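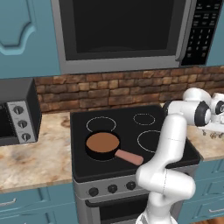
Reading and Readership Program: Interim Report to the Brennan Fund

Reporting period: through the end of November
Prepared by: Idun Lie, Program Manager, Homano Library Partnership

1. Summary

The Partnership requested support to return out-of-print fiction to circulation in the Vistetti branches and to build reading groups for those titles. At the midpoint of the grant, 177 of the 183 titles on the approved list have been acquired and cataloged. The remaining six are held up by rights questions, which are described in section 3.

2. Activities

Reading groups now meet at 10 branches. Most hold one session a month, and the Ruker branch has added a second on Saturday mornings to meet demand from working adults. Each group selects its own titles from the approved list. Family sagas and sea stories have been chosen most often; the short story collections have moved slowly, and branch staff have been asked to display them near the circulation desk.

Discussion guides were written for 20 titles. The guides are four pages long and are printed in large type at the request of group leaders. A planned audio version has been moved to the second half of the grant so that the narrator's contract can be combined with the one for the spring series.

3. Delays and changes

Six titles remain unavailable. For four of these, the original publisher has closed and the current rights holder has not been confirmed. The other two are expected as reprints — the distributor has changed the ship date twice. We ask the Fund's permission to substitute comparable titles if the matter is not settled by the end of next quarter.

4. Budget

Spending on books is under plan, mainly through the purchase of good used copies. Printing is over plan owing to the large-type guides. We propose to move the difference between the two lines, with no change to the total award.

5. Next period

Staff will complete the remaining purchases, record the first audio guides, and send a short survey to all group members. Survey results will be included in the final report.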